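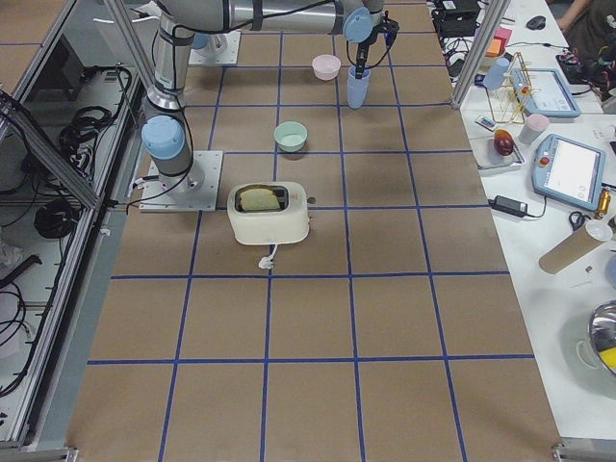 My mother called at 2 to ask, again, when I'm getting her a robot that does the dishes. She's been hearing "a few years off" since before I could drive, bless her, and she would like a date.

So let me try to answer her properly, because I think about it more than I probably should. Picking up one cup is in pretty good shape. Picking up a cup that has tipped over is a different job, and so is a bowl sitting upside down, and so is whatever my nephew leaves in the sink.
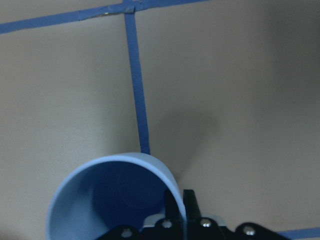
And that's before anything gets soapy! A kid of 4 can grab a slippery mug and feel it start to go. Getting a machine to notice that in time is slow, fiddly work — you can spend a whole afternoon on cups and still not trust it with your grandmother's china.

What I told Mom is that I'd bet on shop floors first, where the same part shows up in the same spot all day long. Kitchens are so much messier than we give ourselves credit for.

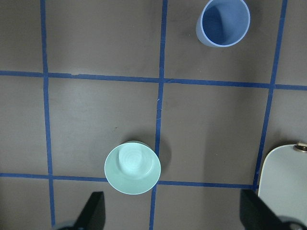 Dymphna Keogh: I'd settle for one that just clears the table, I can load the dishwasher myself.

Dymphna, so would my mother — I'm passing that along to her tonight.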